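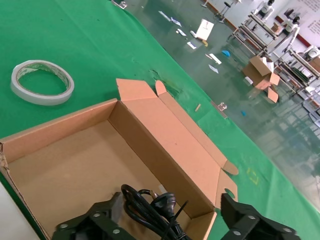 開いた段ボール箱に入った黒い電源コードと、その両側に開いたグリッパーの指。緑の敷物の上には両面テープも見える。

印刷する | メールで送る

箱の中のコードをつかめ　学生チーム「ティトルウッド」の机から

2022年12月13日

電源コードは、ロボットにとって扱いにくい。置くたびに形が変わり、つかむ場所によっては全体が持ち上がらず、途中でほどける。プラグの部分だけが硬くて重いので、コードの側をつまむと先端が振れる。人間なら目をやらずに済ませる作業だが、プログラムを書く側に回ると、決めておかなければならないことがいくつも出てくる。

学生チーム「ティトルウッド」が取り組んでいるのは、このコードを箱から取り出し、指定された場所に置き、また箱に戻すという課題である。メンバーは3人。専攻は機械、情報、電気と分かれていて、学年もそろっていない。8月に始まった実習授業「イケニネ」で同じ班になり、授業の単位が出たあともそのまま続けている。目標は学生向けの作業競技会「プリルティッツ」に出ることだ。

プリルティッツでは、速さを競う種目のほかに「梱包」という部門がある。参加チームは当日まで箱の向きと中身の置き方を知らされない。使う物の一覧だけが事前に配られ、そこには巻いたコード、テープ、細い棒など、店でも家庭でも見かける物が並ぶ。判定は、物が決められた範囲に入っているか、箱を傷めていないか、途中で人が手を出していないかで行われる。

「一覧を見たときは簡単だと思いました」と、チームの代表を務めるオスマン・ヘルミは話す。「最初の日に硬いブロックで試したら、その日のうちに動きました。次の日にコードに替えたら、何も動かなくなりました」

ブロックの場合、カメラで輪郭を見つけ、中心を計算し、両側から指を閉じればよかった。コードでは輪郭が毎回違う。輪の中心を計算すると、そこには何もない。指は空をつかんで閉じ、そのまま上がっていく。ヘルミたちは何度かこれを繰り返し、狙う場所を輪の中心からプラグの根元に変えた。

プラグの根元は太く、指の当たる面もある。ただし箱の底にあると、指を下ろす途中で壁やフラップに触れることがある。浅い箱でも、フラップが外に倒れているか、立っているかで進入できる角度は変わる。チームは箱の縁を先に検出し、手首の角度をいくつかの候補から選ぶ方式にした。候補を増やせば計算に時間がかかり、減らせば入れない向きが残る。いまは作業の制限時間に合わせて候補を絞っている。

手本を集める

プログラムだけで全部の場合を書ききるのは無理だと判断したのは、9月に入ってからだった。チームは人がロボットを操作し、その動きと手首のカメラの映像を組にして記録する方法に切り替えた。記録した動作は手本として学習に使う。

これまでに残した記録は925件を超える。1件は、コードを取り出してから戻すまでの一続きの作業である。長いものも短いものもあり、失敗した記録も消していない。指が滑ったところ、箱を押して動かしてしまったところには印を付け、後で分けて使えるようにしてある。

操作は交代で行う。続けていると雑になるというのが3人の一致した意見で、30分を目安に代わると決めた。代わるときには、直前の記録を次の人が見る。自分の動かし方の癖は自分では分からないことが多い。ヘルミの場合は、物の手前で必ず一度止まる癖があった。学習させたモデルも同じところで止まるようになり、それで初めて気づいたという。

記録の付け方は、授業で使われた「ラドニッチ方式」の用紙をもとにしている。日付、操作した人、箱の向き、机に置いた物、結果を一行に書く。欄が狭く、結果は記号で書くしかない。ヘルミは最初、表計算ソフトに直接入れようとしたが、操作席から手を離すのが面倒で続かなかった。結局、紙に書いて夜に入力する形に戻った。

机に何を置くか

緑の敷物は、色で背景を分けるために選んだ。留めているのは机の縁の金属クランプである。以前は角をテープで留めていたが、アームが敷物を引っかけるたびに位置がずれ、座標を取り直す必要があった。クランプに替えてからは、作業の前に縁を軽く引いて確かめる程度で済んでいる。

敷物の上には、課題の対象でない物も置くことにしている。テープの輪は縁が薄く、コードの輪と形が似ているため、初期のモデルはよくこちらへ向かった。細い木の棒は、角度によって箱の縁と見分けがつきにくい。置き場所は決めず、記録のたびに少しずつ変える。競技会の机がどれほど片づいているかは分からないので、散らかった状態でも動くようにしておきたいというのがチームの考えだ。

床についても似た事情がある。手首のカメラは角度によって机の向こうまで写す。磨かれた床は照明を反射し、紙片や箱が置かれていれば、それも映像に入る。10月のモデルは、床にある段ボール箱を机の上の箱と取り違えることがあった。チームは映像の奥を切り落とす処理を試したが、手首が傾くと机の一部まで消えてしまう。現在は切り落とさず、机の縁より向こうへ進む指令をソフトウェア側で止めている。

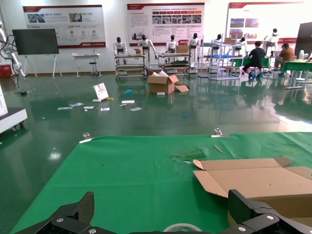
指導する側の見方

授業「イケニネ」を担当するアナキー・モディセは、もともと生産設備の設計をしていた。教える立場になってからは、学生に最初から大きな課題を渡さないようにしている。

「箱ひとつと物ひとつで始めてもらいます。そこで困ったことを文章にして、翌週に持ってきてもらう。文章にできない班は、たいてい見ている場所がばらばらです」

授業は6週間で、前半は手で動かすだけ、後半から自動で動かす。モディセは前半の時間を削ってほしいという要望を毎年受けるが、変えていない。指がどの向きなら箱に入るか、どの程度の力で紙が潰れるかは、操作した経験があるほうが話が早いからだという。

ティトルウッドについては、記録の量よりも、失敗に印を付けていることを評価している。一方で注文もある。3人とも右側からの進入を好むため、左に壁がくる箱の記録が少ない。「競技会で箱が逆に置かれたら困ります。本人たちも知っているはずです」とモディセは話す。

この点をヘルミに聞くと、左側からの記録は今週から増やしているとのことだった。箱を回せばよいだけだと考えていたが、回すとプラグの影の出方も変わり、根元の検出が不安定になった。照明を足すか、影のある記録を増やすかで意見が分かれ、後者に決まった。会場の照明を自分たちで選ぶことはできないためである。

残っている問題

いま一番時間を使っているのは、取り出す動作よりも戻す動作だという。コードは箱の上で指を開けば落ちるが、輪が広がって縁にかかることがある。縁にかかったままだと、判定では箱の外とみなされる。低い位置で放せば広がりにくいが、指が底に当たるおそれがある。放す高さを変えた2つの案を並行して試しており、どちらを使うかはまだ決まっていない。

箱そのものも消耗する。グリッパーの角が当たると段ボールの端がめくれ、繰り返すと層が見えてくる。新しい箱だけで練習すると傷んだ箱で検出が外れ、傷んだ箱だけだと逆のことが起きる。そこでチームは古い箱も捨てずに残し、新しいものと混ぜて使っている。箱の側面には使い始めた日を書く決まりを作ったが、書き忘れが多く、守られているとは言いにくい。

プラグの向きも課題に残る。寝ているときと立っているときでは、指の当たる面が違う。立っている場合はつかみやすい反面、少し触れただけで倒れ、狙った位置から外れる。ヘルミは、倒れたら一度指を引いて見直す手順を入れたいと考えている。ほかの2人は、見直しのたびに制限時間が減ることを心配している。

プリルティッツの参加申し込みは年明けに締め切られる。提出するのは動作の映像と、失敗した例を含む短い報告書である。報告書の下書きはヘルミが書き、モディセが一度目を通した。戻ってきた原稿には、コードの長さと太さを最初のページに書くようにという指示が入っていた。

印刷する | メールで送る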